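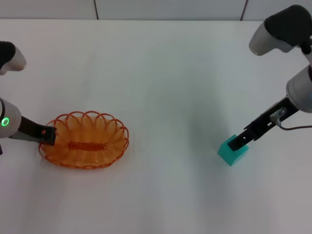
Workshop notebook, Cell 4, Brirwood
18 January 2019

Purpose of entry: to record the re-mounting of the right gripper, the re-routing of its lead, and the checks made before the cell is returned to the Nasten handling trials.

Condition on arrival. The cell had been idle overnight. The right arm had stopped on two occasions during the previous shift with a lost sensor signal, each time with the wrist turned well inwards. The left arm had reported no fault. The running counter stood at 2,330 cycles since the November service.

Findings. The lead from the sensor module on the right gripper had been secured too close to the wrist, so that it drew tight at the inner end of the turn. The connector was sound and the pins were straight. One of the fasteners on the slotted plate had worked slightly slack. It is not considered to have caused the stops, but it would have affected the jaw position in time.

Work carried out. Power was isolated and the tag hung on the main switch. The gripper was removed, the mating faces were wiped, and the gripper was refitted with the fasteners tightened in diagonal order in accordance with the Hestov fitting sheet. The brown lead was given a free loop and led away to the right, clear of the jaws. The first loop was too generous and touched the table at the low position; it was shortened and tried again.

The tool offset for the right arm was then taught afresh. The old value has been kept in the log under its previous name and must not be overwritten until the trials have been signed off.

Checks. Wrist turned by hand through its full travel, lead free throughout. Jaws opened and closed at low speed. The teal cube was used as the reference piece on the right, with the orange basket as the receiving position for the left arm. The basket is awkward on account of its scalloped rim, and the left approach height was raised by 4 mm so that the gripper passes over the loops before it descends. Seventeen slow cycles were then run without a stop, followed by 23 at working speed, also without a stop.

Outstanding. The spare lead held in the drawer is of the older length and should be returned to Šindelář for exchange. The fitting sheet gives no figure for the size of the loop; a request has been sent to Hestov. The slotted plate is to be checked for slackness at the end of each shift until further notice, and the result entered on the card by the cell door.

Cell released for trials at reduced speed. Full speed is not to be selected before the next entry in this book.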